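The table in the back room

In February I decided to clean the table in our back room. I say "our" room, but my husband says it is mine, and so it is also my table and my mess. Maybe he is right. It is the room where I do my correspondence, fold the clothes, talk with my mother on the phone and put down everything I carry in my hands when I come into the house. The table is big, and a big table is never empty for long.

I had read a post by Gerardo Tan, who writes about small homes, and he proposed a very simple thing. You take everything off the table. You put on a fresh cloth. Then only the things you touched in the last 12 days may come back, and the others must find a different home. I liked this rule, but I changed it a little. I did not trust my memory for 12 days, so I said three.

First I changed the cloth. The old one was green and had a stain from candle wax that I tried to remove two times, once with a warm iron and paper and once with very hot water. The new one is very pale, a blue that is almost white, with thin black lines that make squares. I bought it at the Savberg shop near the station, where they sell the ends of the rolls. I was afraid it would look like a school notebook. It does look a bit like a school notebook, but I like to see it in the morning. The curtains in that room are dark brown, and with the green cloth everything was too heavy. Now there is some light at least from below.

Then I started to bring things back, slowly, one after the other, and I asked myself each time if I really use it.

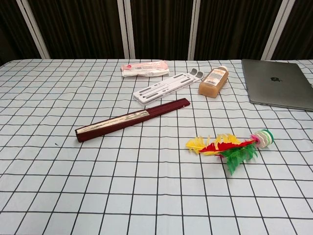
The new cloth, with the first things back on it.

The laptop was easy. I write this blog on it and I pay the bills on it, so it stays. The white folding stand came back too, although I must confess that I forget to use it. When I do put the laptop on it, my neck is better in the evening. When I leave it flat on the table, my neck is the same as before. I would like to be a person who always unfolds it.

The fan was more difficult. It is a folding fan with dark red guards, and it came from my aunt in Draltden, who gave one to every niece in the same summer. In winter I have no need for a fan, naturally. But I take it in my hand when I am on the phone and I open it and close it, open it and close it, and my mother asks what this noise is. So by the rule I had touched it. It stayed.

The brown plastic bottle with the white cap I moved three times between the table and the shelf. My opinion is that bottles should live in the bathroom or in the kitchen. The opinion of my husband is that a bottle lives where you use it. For the moment he has won, but I did not give my signature to anything.

And there was a package, still closed. I am a little ashamed of the closed packages. When I cleaned the drawer under the window I found more of them, things I bought because they were cheap and then did not open. I have made a new small rule for this: if it is closed for two months, it goes to the neighbors or to the exchange box at the library in Parneo.

The best part, for me, is the side of the table where I sit. I wanted it free, and I kept it free, only cloth and squares. I can put down a letter and write it without first pushing something away with my elbow. Before, I had maybe the space of one plate.

I should say also what I did not solve. The box with the photos is now under the bed, so it is only moved and not sorted. The receipts are in an envelope with the word "later" on it. And the wool from the scarf I began last year is in a bag behind the door – my sister says I should unravel it and start again with thicker needles, and I think I will do this before Easter.

If you have also a table like this, please write me how you keep it. I am especially curious about the receipts.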